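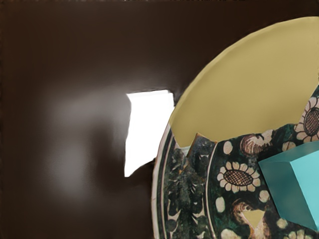 A plate and a turquoise cube in the simulator, patchy paint and all.

I have been paying for the Lument simulation kit for three months now, and I want to talk about the plate.

If you haven't run into Lument, it's a subscription package for people who want to train or test a small robot arm without owning a small robot arm. You get a physics simulator, a library of household objects, a handful of ready-made tasks, and a little scoring tool that tells you how your control program did. The plan I'm on costs 29 dollars a month. The object library has 673 items in it, which is the number on the sales page in very large type, and it's the reason I signed up. I'd been making do with the free Omine pack, where everything in the kitchen is a gray cylinder, and I wanted a kitchen that looked like a kitchen.

So, the plate. It's a big decorated ceramic plate, and somebody clearly loved the original, because the pattern is gorgeous. Pale-petaled flowers that look a lot like sunflowers, with hatched centers, cream dots scattered all over, a leafy green border on a dark ground. Then you get partway up and the pattern just quits. There's a jagged line and past it you have plain olive, smooth as a wall. A little triangle of the same olive turns up again farther down, inside one of the brown curly bits. And next to the border there's a tan flake sticking up like a chip off the surface.

My first feeling was that I'd been had. I'm a hobbyist, I pay for this out of the same money I pay for coffee, and a plate with its paint missing looks like something you'd send back. I wrote a pretty cranky note to support. (They answered, by the way, within a day, and they were nice about it. The reply said that part of the library comes from scanned objects and part is modeled by hand, and the scans "vary in coverage." Fine.)

But then I kept using the thing, and my opinion moved, and it has kept moving, so I figured I'd write down where it's landed.

The usual complaint about simulation kits is that they don't look real. I've made that complaint. Everybody on the hobby forums makes it, usually with a screenshot. And the kit makers hear it, so they chase looks: better reflections, softer shadows, fancier plates. Lument's whole pitch is how it looks. Go to the front page and it's one long slideshow of glossy countertops. Skorninel, which is the other kit I've spent real time with, goes the opposite way and looks like a video game from when I was in middle school.

I now think we've been grading these things on the wrong subject.

My project is dull. I want an arm to pick up a small block and put it on a plate without knocking the plate around. That's the entire dream. I've got a control program that looks through a simulated camera, guesses where the block is, guesses where the plate is, and goes for it. In Lument the block is that turquoise cube, no texture, crisp edges, a shape your grandmother could draw. The program finds the cube every time. It would find that cube in a snowstorm. The plate was where it got into trouble, and the reason is sort of embarrassing, because it was my fault.

I'd tuned the plate-finding part on a different plate, a plain white one, in the Omine pack. It was looking for a big pale round thing. Show it a dark plate covered in flowers and it decided the plate was several plates. Show it a dark plate covered in flowers with a big blank olive section and it decided the olive section was the table. I ran the placing task 60 times the first evening and the scores were so bad I assumed I'd broken the install.

Would a perfect plate have caught that? Some of it, sure. The flowers alone would have messed me up. But the blank part caught something the flowers didn't, which is that my program believed an object has to look the same all the way across. Real plates break that rule constantly. Real plates have gravy on them. They have a stripe of glare from the window, or a napkin over half, or a sticker nobody peeled off the front. I'd written something that only worked on dishes in a catalog, and I learned it from a plate that had gone wrong.

That said! I am not going to tell you the plate is secretly a feature. I've seen people on the forums talk that way, like every flaw in a simulator is free training for the robot, and I think it lets the company off way too easy. If I want messy plates, I should be able to ask for messy plates. There should be a slider. I should be able to run the clean version, then the gunked-up version, and compare the two. What I've got is one version, and I have no idea which of the other objects in the library are like it until I load them. That's a surprise, and surprises are fine in a hobby and terrible in anything you're trying to measure.

The flake bothers me more than the olive does, to be fair to the olive. Missing color only fools the camera side of things. A raised bit on the surface might be solid as far as the physics is concerned, and then your block can catch on it, and you'll spend a weekend wondering why your gripper timing is off. Lument has a view that shows you the collision shape (the invisible shell the physics engine really uses) and I went and checked. On this plate the shell is a simple smooth dish, so the flake is only for show. Good. But I had to go three menus deep to find that out, and the object page doesn't mention it. The object page says "plate, decorative, large." Thanks.

This is where I end up disagreeing with most of the reviews I've read. They'll give Lument high marks for the visuals and knock off a point for glitches, and give Skorninel low marks for visuals and leave it there. Nobody seems to put any weight on whether the kit tells you what you're getting. Skorninel's objects are ugly, and each one comes with a plain page that gives you the size, the weight, the friction, how the collision shape was made, and a list of known problems. A list! Of known problems! I read one for a mug that said the handle was too thick and the inside was filled solid, so don't try to put anything in it. I could have kissed that page. It's the most useful thing I've seen in any of these products and it costs them one person typing.

I'd take the flowery plate with a page like that over a flawless plate with no page. I'd take it easily. If Lument wrote "scan incomplete, upper section has no pattern, one stray flake, collision shape is clean," I'd have lost zero evenings and probably felt pretty warm about the company.

There's a bigger version of this that I think about more than is healthy. I don't believe the arm in a kit ever really ends up living in the kit. People take what they tune in there and put it on hardware, and the hardware goes on a bench with a person standing next to it. Every step of that chain involves trusting the step before. When the first step is a slideshow of glossy countertops, I get nervous, and I say that as a guy whose robot moves one block. I can't imagine being someone whose robot moves something that matters and finding out the library was patchy by scrolling through it.

Some smaller stuff, since people will ask. Lument runs okay on my machine, which is old, as long as I turn the shadows down. The scoring tool is good and I'd miss it. The task editor crashes if you rename something while it's running, so don't do that. Textures load slowly the first time and then they're fine. The Fekete add-on, which is supposed to bring in a bunch of alternative grippers, works, but two of them are the same gripper with a different name, and I'd hold off on buying it until they sort out the thing with the finger pads.

And am I keeping the subscription? Yes, for now. I fixed my plate finder by throwing out the part that cared about color and having it fit the rim instead, and it's much happier. It still gets confused sometimes when the block sits over the edge of the plate and hides part of the curve, so that's the next job. I've saved the flowery plate to my favorites. I load it whenever I think I'm done with something, and so far it's told me I wasn't every single time.

But I've also started keeping my own list in a text file. Object name, what's wrong with it, whether the shell matches. I'm up to the bowls. If Lument wants it they can have it for a free month, and I'd like it noted that Skorninel never made me write one.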